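Lesezeit: 3 Minuten

Mondfest in Arnamholm: Laternen, Mondkuchen und ein früherer Beginn

Das Mondfest fällt in diesem Jahr früh. Es wird nach dem chinesischen Kalender am 15. Tag des achten Monats gefeiert, und damit liegt es diesmal noch vor dem kalendarischen Herbstanfang. Der Kulturverein Arnamholm hat seine Planung deshalb vorgezogen. Die Anmeldung für das gemeinsame Essen und die Laternenwerkstatt ist bis zum 26.08.2022 möglich, danach werden freie Plätze an die Gäste aus Flodholm vergeben.

Das Mondfest, auf Chinesisch Zhongqiu Jie, gehört neben dem Neujahrsfest zu den wichtigsten Familienfesten im Jahr. Ursprünglich war es mit der Ernte verbunden. Man trifft sich am Abend, isst zusammen und betrachtet den Vollmond. Die runde Form des Mondes steht für die vollständige Familie. Wer nicht nach Hause fahren kann, ruft an oder schickt Gebäck.

Dieses Gebäck ist der Mondkuchen. Er ist meist rund, manchmal eckig, und trägt auf der Oberseite ein eingeprägtes Muster. Die bekannteste Füllung besteht aus Lotuspaste mit einem gesalzenen Eigelb in der Mitte. In anderen Regionen kommen rote Bohnen, Nüsse oder Fleisch hinein. Mondkuchen sind schwer und werden in kleine Stücke geschnitten, dazu gibt es Tee. Die Bäckerei Moschos in Anwood hat zugesagt, für uns über 600 Stück zu backen, je zur Hälfte mit Lotuspaste und mit roten Bohnen. Die Bohnenfüllung kommt ohne Ei aus. Vorbestellte Schachteln können am Festabend am Eingang abgeholt werden.
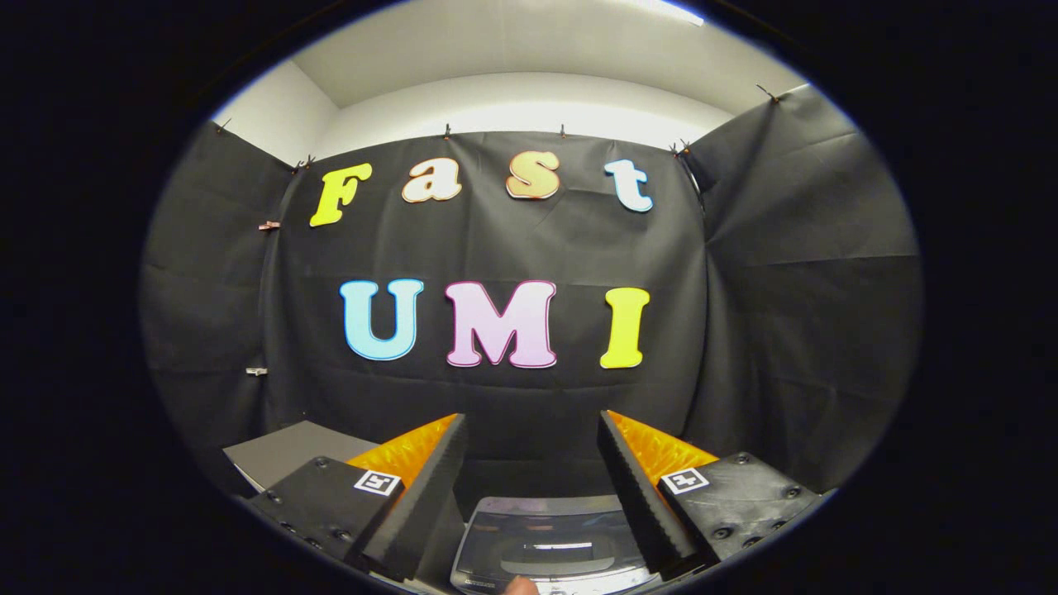 Schwarzer Stoff, oben mit Klammern befestigt

Die Laternenwerkstatt leitet wieder Mansa Tetteh. Es stehen 48 Plätze zur Verfügung, verteilt auf zwei Durchgänge. Gebaut werden einfache Faltlaternen aus Papier und, für Geübte, Kaninchenlaternen mit einem Gerüst aus Bambus. Das Kaninchen kommt aus der Legende: Es lebt auf dem Mond und zerstößt dort in einem Mörser das Kraut der Unsterblichkeit. Kinder unter sechs Jahren brauchen eine Begleitperson. Der Materialbeitrag beträgt 5 Euro pro Laterne und wird vor Ort in bar bezahlt. Kerzen sind im Saal nicht erlaubt, kleine LED-Lichter liegen bereit.

Im Anschluss erzählt Simão Mendes die Geschichte von Chang'e, der Frau des Bogenschützen Hou Yi. Sie trinkt das Elixier, das ihr Mann erhalten hat, und steigt zum Mond auf. Von der Erzählung gibt es viele Fassungen. In einer nimmt sie den Trank aus Neugier, in einer anderen will sie ihn vor einem Dieb schützen. Die Lesung ist auf Deutsch, einzelne Gedichtzeilen werden auch auf Chinesisch vorgetragen. Sie dauert 20 Minuten und ist für Kinder ab der ersten Klasse geeignet.

Der Laternenumzug beginnt nach Einbruch der Dunkelheit und führt am Ufer entlang bis zur alten Brücke und zurück. Bei Regen bleibt es beim Programm im Saal.

Wer einen Salat, Obst oder Tee zum Essen beisteuern möchte, gibt das bitte bei der Anmeldung an. Pomelos sind besonders willkommen, sie werden traditionell zum Mondfest gegessen und fehlten im letzten Jahr. Eigene Teebecher bitte mitbringen. Die Liste für die Anmeldung liegt im Vereinsbüro aus, telefonische Anmeldungen nehmen wir zu den üblichen Bürozeiten entgegen.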